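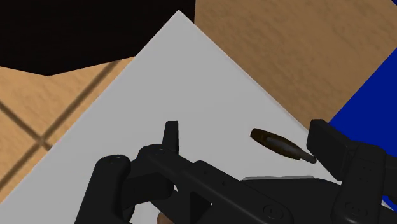
Visit Report: Open Workshop at Triswood, September

Triswood is a shared workshop on the lower floor of a former joinery in Burodcombe. Members pay by the month and keep their projects on numbered shelves. Twice a year the doors open to outsiders for an afternoon. I went for one build, a tabletop arm with a two-finger gripper that has been on the members' list since spring, and stayed until they turned the compressor off.

Getting in

The entrance is on the yard side. Sign the book, take a pair of safety glasses, put them back in the same box. The wood shop is to the left and was running a router demonstration that could be heard everywhere. Electronics and robotics share the back room, with two long benches, a rack of power supplies and one computer that is reserved for simulation.

The simulator

The build is developed in simulation first and cut in metal and plastic second. The rendered workspace is a plain one: a table with a light wood grain, a white sheet lying on it at an angle, and a small dark brown cylinder with a grey tip as the workpiece. The view is close in on the gripper, with the fingers open and the cylinder between them on the sheet. A solid blue object borders the right side.

The members treat the cylinder as a marker pen. Its model has a length, a diameter and a mass, and the mass is the value they trust least. The real pens on the bench vary with how much ink is left in them.

Each simulated run is one pick attempt from a randomized start. The sheet may be turned to any heading in 360 degrees, and the cylinder is dropped at a random position on it. The last full batch was 1,150 attempts. Of these, 668 ended with the cylinder held clear of the table at the end of the time limit. The log sorts the rest into three bins: no contact, contact and slip, and timeout. Contact and slip is the largest bin. Most of those entries come from starts where the cylinder lies close to parallel with the closing direction, so that the pads meet it end-on and push it out.

The fix under test is an extra wrist rotation before the descent. It costs time on every attempt, including the ones that would have worked without it. The batch with the change had not been run when I visited.

Gripper geometry

The gripper model is black throughout apart from a thin light grey strip along the top of the middle section. The link between the two sides is a flat, angular bar with a screw hole near one end and a round recess for a fastener lower down. Screw holes are modeled as shallow circles with no thread. The collision mesh leaves them out entirely, and this reduced the load on the physics solver enough to allow a smaller time step.

A narrow upright tab stands on top of the link. I asked whether it was a hard stop. The answer was that the tab came in with an early revision of the part and has stayed through every revision after that. It has been left in the printed part as well, so that the two versions match.

The tall rectangular pad on the right side is the contact surface I spent most time on. In the physical build it is faced with rubber cut from sheet stock. Two grades were laid out for handling. The softer grade holds better and tears at the corners. The harder grade was fitted on the day.

The physical build

The base is plywood, bolted through the bench. The arm segments are aluminum tube with printed joints. Printing was done on the workshop's own machine in black filament, and a full set of gripper parts takes 8 hours. The members keep a box of failed prints, and it is worth a look. Several show the same crack running out from a screw hole, and the wall at that point was made thicker in the current version.

Drive is by hobby servos, one per joint and one for the gripper. Cable routing is the weak area. The gripper cable runs outside the tube and is held with ties, and it snagged once during the demonstration when the wrist went past its usual range. The software limit has since been lowered on the simulation side too.

The demonstration itself was short. The arm was started from a home position, moved over the table, and picked up a marker pen placed by a visitor. It managed this on the first try and dropped the pen on the second. The third was stopped by the cable. After the cable was freed, the joint had to be zeroed again by hand against a pencil mark on the base.

Parts and sources

Servos and bearings come from Nakarwood, a surplus dealer that sells mixed lots. The bearings are good. The servos arrive with uneven end stops and each has to be measured before it goes in. The rubber sheet came from Kurtuluş, ordered as an offcut pack. A printed parts list is pinned next to the bench and may be photographed. The prices on it are out of date.

Practical notes

Parking in the yard is for members only. The back room has no windows and gets warm with both power supply racks on. The simulation computer faces the wall, so only a few people can see the screen at one time; go early in the afternoon, before the router demonstration lets out. Coffee is by donation. The toilet is across the yard and needs the key from the sign-in desk.

Model files are shared on request with anyone who signs the book and leaves an address. Mine came two evenings later, with the gripper as separate parts and the table, sheet and cylinder in one file. The wrist limits in that file are still the old ones.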